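Vusero Desk Frame - Set-Up Guide
Section 5: Leveling the Frame and Setting Height Presets

Complete Section 4 (Attaching the Top) before starting. All four legs must be bolted to the crossbars and the control box must be seated in its bracket.

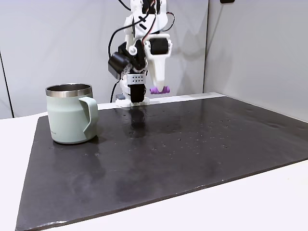 Leveling must be done before the first powered lift. A frame that stands unevenly will trip the tilt sensor, and the keypad will show E7 until the fault is cleared.

5.1 Leveling

1. Unplug the power cord from the wall outlet.
2. Move the desk to its final position. Two people are needed for this step. Lift by the crossbars, not by the top.
3. Turn each foot clockwise until it is fully closed.
4. Place a spirit level along the front edge of the top, then along the left side. Note the low corner.
5. Open the foot at the low corner one half turn at a time. Check both directions after each half turn.
6. Press down on each corner in turn. If the desk rocks, repeat step 5.
7. Tighten the lock nut on each foot with the flat wrench from hardware bag C.

CAUTION: Do not open any foot more than 7 turns. The thread will lose its hold in the leg. On a floor that slopes more than this allows, use the Flasbridge floor plates (sold separately).

Note: Thick carpet settles under load. Check the level again after one week.

5.2 First Lift and Reset

1. Clear the space above and below the top. Leave at least 5 inches to any wall, shelf or window sill.
2. Check that no cable is stretched between the desk and a fixed point. Cables need enough slack for full travel.
3. Plug in the power cord. The keypad shows three dashes.
4. Hold the DOWN button until the top stops, rises slightly and stops again. Release the button.
5. The keypad now shows the current height in inches.

WARNING: Keep hands clear of the crossbars during a reset. Obstacle detection is off until the reset is complete.

5.3 Storing a Preset

1. Move the top to the height you want. For standing work, 43 inches suits many users - adjust until your forearms are level.
2. Press M. The display blinks.
3. Press 1, 2 or 3 while the display is blinking. The height is stored under that number.

To replace a preset, repeat the steps with the same number. Presets are kept when the desk is unplugged, but a reset from the Trireneo keypad menu erases them.

Section 6 covers cable trays and the child lock.

Guide revised August 15, 2021. Technical editor: Ye-ji Baek.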